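Household Mobility Programme
Minutes of the Incident Review Meeting
Held on Thursday at 10.30 a.m. in the second floor meeting room, Gola Building

Chair: Ruairi Farquharson
In attendance: representatives of Simulation, Controls, Test Operations and Safety; one observer from Dubey (door hardware model supplier)
Apologies: Konditz site office

1. Minutes of the previous meeting

The minutes of the February meeting were agreed as a correct record. The action on log retention was carried forward.

2. Purpose of the meeting

The Chair stated that the meeting had been called to review the failure of the door passage task in the simulated flat, and to decide whether trials on the physical unit at Konditz could go ahead. He reminded members that the task had passed its acceptance run under the earlier release of the Ukasard planner and had been altered only in its door handling since then.

3. Summary of the fault

3.1 Test Operations reported that 62 runs had been completed in the simulated flat. In 18 of these the robot struck the edge of the open door while moving between the two rooms. In 2 of the 18 the drive command stayed live after contact and the base went on pushing against the door until the run timed out at 30 seconds.

3.2 The Safety representative asked that the two cases be recorded separately from the others. Contact with a door was a performance fault. Continued drive after contact was a safety matter and would have been reportable had it taken place on the physical unit.

3.3 Simulation confirmed that the layout had not been changed between releases. The door had stood open in every run, with the knobs and backplate fitted as in the supplier's model.
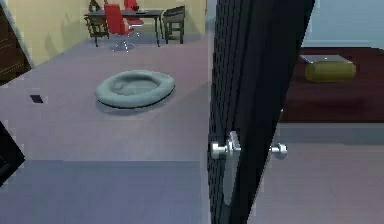 3.4 Controls presented the replay of the first of the two cases. The planner had treated the door as a flat panel of no thickness and had drawn its clearance from the centre line of the slab. The projection of the knobs was left out of the collision shape altogether. When the door was approached nearly edge on, the planned path passed closer than the permitted margin.

3.5 On the failure to stop, Controls explained that the contact monitor compared expected and measured wheel speed. At very low speed the difference fell under the threshold and no stop was raised. The Chair asked whether this had been known before the release. Controls replied that the threshold had been raised to reduce false stops on rugs, and that the effect at low speed had not been tested.

4. Discussion

4.1 The observer from Dubey stated that a full collision shape for the hardware had been supplied with the model. Simulation accepted this and said that it had been switched off to shorten run times. It was agreed that the change should have been entered in the release notes.

4.2 Test Operations proposed that physical trials continue with doors removed. The Safety representative did not support this, as the contact monitor fault was not limited to doors. After discussion the proposal was withdrawn.

4.3 A member asked whether the floor coverings in the flat should be taken out for the repeat runs. It was agreed that they should stay, so that the revised threshold could be checked against false stops.

5. Decisions

5.1 Physical trials at Konditz are suspended until the repeat runs have been reviewed.

5.2 The full collision shape is to be restored for all doors and fittings.

5.3 Any contact stop threshold is to be approved by Safety before release.

6. Actions

Simulation: restore the collision shapes and reissue the flat.
Controls: revise the contact monitor and provide a test at low speed.
Test Operations: repeat all 62 runs and report any contact, however slight.
Safety: inform the Konditz site office of the suspension in writing.
Chair: write to Ukasard regarding the treatment of door thickness.

7. Any other business

The booking of the test hall was raised and deferred to the next meeting.

The meeting closed at 11.50 a.m. The next meeting will be called by the Chair when the results of the repeat runs are available.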